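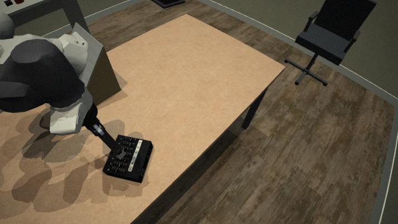 I did not grow up with lower league football, and when I moved to Grolness for my work I did not know that a town so small could have a club at all. My neighbour Samah Alaoui took me to my first match in April, eight years ago. I remember that the ground looked to me very plain. The pitch that day had almost no grass in the middle, it was a flat, pale tan colour like the top of the table in the picture, and the ball jumped on it in a strange way. Grolness Town lost by one goal to Belitley and I went home with cold feet and a programme in my pocket. The next home match I was there again.

The ground is called Rillier Road. The record attendance is 3012, for a cup match long before my time, and it is painted on a board next to the tea window. On a normal afternoon now we are 140 people, sometimes fewer when it rains. There is one stand with seats, and behind the far goal there is only a grass bank where the children roll down at half-time. I prefer to stand near the corner flag on the left side, where you can hear what the players say to each other. I learned many English words in this place which my teacher never wrote on the board.

My favourite player was a defender named Benjelloun. He was already past 30 when he came to us and he was not fast, but he read the game so well that he did not need to run much. In his second season he scored with his head against Belitley in the last minute, the only goal he ever made for the club, and he looked more surprised than the goalkeeper. Samah still speaks about it when we wait for the bus.

This season has been difficult. We have won two matches away and lost nearly everything at home, and the new manager changes the formation each time. I think he should leave the two young midfielders together in the centre and be patient with them, but Samah does not agree. She wants an older player beside them who will shout. We have discussed this on every journey since the winter.

Next we play at Belitley. The coach leaves from the car park at half past twelve and I have already bought my ticket.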